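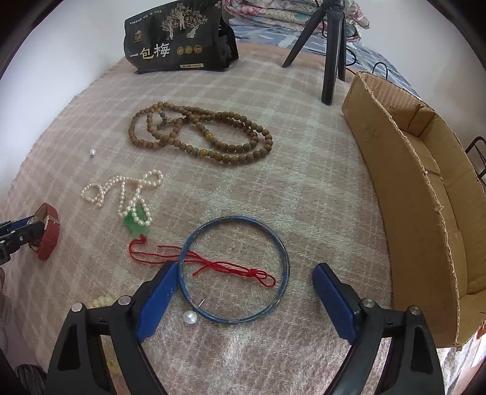 **How do you store wooden bead strands and small jewellery without it all tangling?**

Posted by tealeaf_marr, 18 May 2023

I have a few long strands of wooden beads, one strand of white beads, a watch and some tiny pearl earrings. I sell a few bits now and then, so everything gets tipped out on the bed, photographed on a plaid blanket and put away again. At the moment it all lives in one drawer. Every time I get it out I spend ages working the strands apart, and last month I lost the back off an earring.

I don't want to buy a proper jewellery box. I'm in one room with very little storage and I'd like something I can lift out, use and put back. What do other people do? Also, is it bad for wooden beads to be kept in plastic?

---

**Mhairi Paterson**

I've got more than 200 strands, mostly for repair work, so I can tell you what I do.

Use a shallow cardboard tray. The cut-down bottom of a parcel box is fine as long as the sides are low enough to see over. Coil each wooden strand loosely on itself, one coil per strand, and lay them next to each other. Don't drop one on top of another. If a strand has metal spacers or a charm, put that part on the top of the coil so it doesn't catch in the threads underneath.

Lay the white beads along one side, away from the wood. Dark wood can leave colour on pale beads if either gets damp. The watch goes at the back with the strap done up. 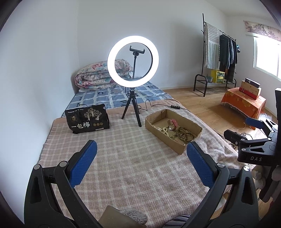

Earrings shouldn't go in the tray loose. Push the posts through a bit of card and put the backs on straight away, before you do anything else. On a fleece blanket they vanish into the pile, and you'll find them with your foot. I put a white saucer out first and they go on that until I'm ready for the card.

On the plastic, a sealed bag for a week or two won't hurt. I wouldn't leave wood in one over a summer. I had a strand go musty in a zip bag between June and the autumn and the smell never fully went. Paper envelopes or cotton bags are better for anything you're not handling.

If you light things with a ring light, move it back from the beads a little. Polished ones pick up the ring as a small white circle and buyers ask if it's a chip.

---

**rob_k17**

just hang them on hooks

---

**Prenthorpe Beads & Cord**

Agree with most of Mhairi's answer, but hooks aren't a bad idea for short strands. Long ones are different. The weight pulls on the cord and elastic stretches, so after a few months you get gaps between the beads. Lay those flat.

If you're keeping the cardboard tray, fold 2 strips of card and stand them up inside as dividers. You don't need glue. Ours are 8 cm deep, which is deeper than they need to be, and we line them with an old pillowcase so the corrugated edges don't shed on everything.

Wipe the wooden beads with a dry cloth before they go back. No oil unless you know what finish is on them.

---

**tealeaf_marr**

Thanks all. I've got a box I can use and I'll try the dividers. Does the pillowcase need fixing down or do you just tuck it in?

---

**Prenthorpe Beads & Cord**

Just tuck it in, then you can wash it.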